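Chapter 7
Buying a Two-Arm Bench Kit: What the Offer Includes and What It Leaves Out

By the Langlois Technical Training staff
18/12/2019

14 shares | 3 comments

The preceding chapters dealt with single arms fixed to a table. The present chapter takes up a larger purchase: the complete two-arm bench, sold as one unit with its enclosure, base, cabling and control software. Such benches are now offered to colleges, repair shops and small laboratories that wish to practice household handling tasks without building the equipment themselves.

The product used throughout the chapter is the Flotmont bench kit, supplied by Lasunska from its workshop in Mandenville. It was chosen for study for its short parts list and its plainly written terms of sale. Students should not read the choice as a recommendation. The same method of review may be applied to any comparable kit, and the exercises at the end of the chapter ask for a second product to be examined alongside it.

7.1 The terms of the offer

The kit is priced at 2,150 for the enclosure, base plate and wiring. The arms are quoted separately, and a buyer who already owns a suitable pair may fit them to the same plate. Delivery is made in flat cartons. The supplier allows 42 days for the return of unused parts, counted from the date on the delivery note and not from the date of assembly.

An optional service plan covers 120 hours of operation or one calendar year, whichever ends first. Review of this clause is instructive. A teaching laboratory that runs its bench every afternoon will use up the hours well before the year is out, while a repair shop that brings out the bench for occasional trials may never reach them. The buyer should therefore estimate hours of use before signing - the plan cannot be added after the first power-up.

Consumable parts are excluded from the plan. The supplier lists gripper fingers, cable ties and floor panels under this heading. Fasteners are treated as consumable after the first replacement, a point that appears only in the second annex of the agreement.

7.2 The bench in use

A written specification describes a product at rest. A sound review must also consider the equipment with ordinary objects in the work area, where questions of reach, clearance and cable routing become easier to judge. Household items are well suited to the purpose. Soft goods such as socks have no fixed shape and can settle over or beneath the arms. Clear plastic cups are rigid but offer little contrast against their surroundings, and a wire rack places many thin upright tines in the path of the fingers.

The reader should study the working position of each arm in relation to the other. Both arms of this bench are fixed to a single base plate and face each other across the floor panel, so that a rack set toward the back lies between the two grippers. The cables follow the white links and pass down by the large black joints toward the base.

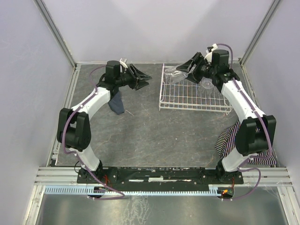
7.3 Points to examine before purchase

The review of a two-arm bench begins with the shared work area. Each arm may reach a given point when tested alone, yet the two may be unable to work near that point together. The supplier should be asked for a drawing that shows the overlap, with the grippers fitted. Lasunska provides one on request, although it is not included in the printed manual.

The second point is cable slack. A loop that is too short will pull at full extension, and one that is too long may catch on the objects being handled. Both conditions should be checked by moving the arms slowly by hand, with the power off, through the whole of their intended range.

The third point concerns cleaning and access. Loose fabric can work its way under a link or around a joint, and the operator must be able to remove it without taking the bench apart. The Flotmont manual calls for the power to be switched off before any item is cleared by hand. It also calls for an inspection of the base bolts after every 300 cycles, with the result entered in the log supplied.

Section 7.4 sets out the inspection log in full and explains how its entries are used when a claim is made under the service plan.

Contact: Langlois Technical Training, Publications Office | Copyright Langlois. All rights reserved. | Back to top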